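Keeping people safe when a cleaning robot shares the washroom area

These rules are for small sites which let a mobile floor robot and a person work in the same room. Please read them before the first shift and keep a copy near the charging point.

Before starting

1. Set the robot to walking speed or slower. At our Gulero site we use 800 mm as the smallest distance between the robot and a person.
2. Press the stop button once and check that the robot does not move again until you reset it by hand.
3. Write the result in the Zandum log, with your initials.

During the work

4. Manual work close to the floor comes first. When somebody is wiping under a sink or a bench, the robot waits in its parking area – pausing it in the same room is not enough.
5. Mark the hand-work area with a floor sign. The scanner on our model looks 16 cm above the tiles, so a hand lying lower can be missed.
6. Equipment on wheels must be put back in its place before the robot starts. If it has moved more than 50 mm, make the map again.
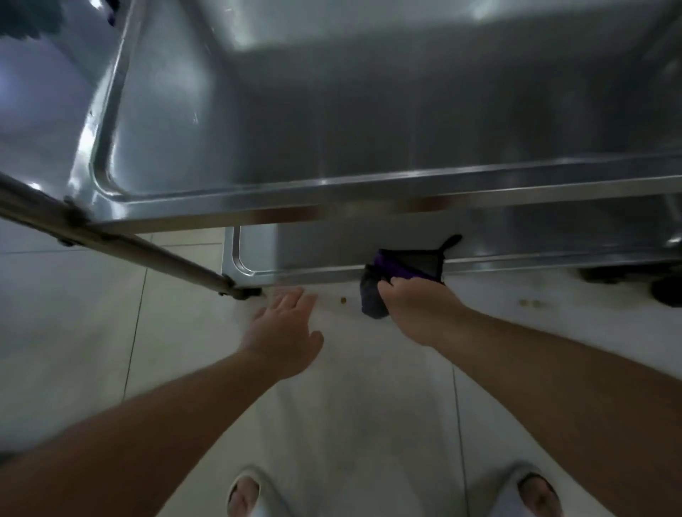
Wiping the lower edge of a steel sink unit, with one hand near the floor.

After the work

7. Collect cloths and look for crumbs along the wheels and supports, where the brush does not reach.
8. Only the person who did the hand work may release the robot. Do not release it for a colleague, even if the room looks free.

Questions about the log go to Gus Tillman. Last checked 25/07/2026.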